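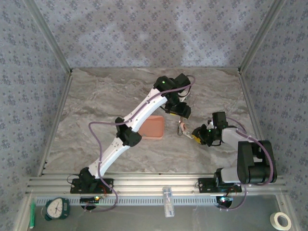
What is the index in a book for?

An index tells the reader which pages deal with a particular person, place or subject. It is printed at the back of the book, in alphabetical order, with page numbers after each entry.

Most factual books have one. Life stories of real people (biographies), history books and science books usually do. Novels usually do not.

How is an index different from a contents page?

The contents page is at the front. It lists the chapters in the order they come and gives the page where each one starts. The index ignores chapters. Suppose you are reading a long history of the town of Himska and want to know about its bridge. The contents page may only offer "Chapter 4: Growth of the Town". The index will say:

bridge, 12, 57, 100-3

This means the bridge is dealt with on page 12, on page 57, and on every page from 100 to 103. The last number is often shortened, so "100-3" does not mean page 3.

What are the parts of an entry?

The word or name at the start is called the heading. The page numbers after it are called locators. A heading with a lot of locators is split into smaller parts, called subheadings:

Jallthorpe (village)
 flood, 31-4
 market, 18, 57
 school, 62

Without subheadings a reader would have to look up every page to find the flood.

Why are people's names turned round?

People are listed by surname, with the first name after a comma. A woman called Ann Reed would be found under R, as "Reed, Ann". Kings and queens are normally listed by first name. Some surnames have two parts, and the indexer has to find out which part the person's own country uses for sorting.

What does "see" mean?

Sometimes one thing has two names. The index puts the page numbers under one of them and sends the reader there from the other:

motor car, see car

This is a cross-reference. "See also" is slightly different. It means there are page numbers here, and more on a related subject under another heading.

Which comes first, New York or Newark?

It depends on the system. In word-by-word order the space counts, so everything beginning with the separate word "New" comes first, and New York is before Newark. In letter-by-letter order the space is ignored. The computer or the indexer then compares N-E-W-A with N-E-W-Y, and Newark comes first. Either system is correct -- but the same one must be used all the way through.

Who makes the index?

Sometimes the author does it, and sometimes a trained indexer. The work is left until the pages have been laid out, as the page numbers can change before then. The indexer reads the whole book and decides what a reader might want to look up. A large book such as the Alvarado Atlas of Rivers, with 1,133 pages, may need thousands of entries. Its index has 3,102.

Can a computer do it?

A computer can find every place where a word is printed. That makes a different kind of list, called a concordance. It cannot be relied on to tell a page that explains rivers from one that mentions a river in passing, and it may miss a page that describes a flood without using the word. Indexers use software to sort the entries and check the cross-references -- the choosing is still mostly done by a person.

Words to know

Heading: the word or name that begins an entry.
Locator: a page number or range of pages.
Cross-reference: a note sending the reader to another heading.

Fliltar Book Facts for Schools. Page last checked 24 May 2020.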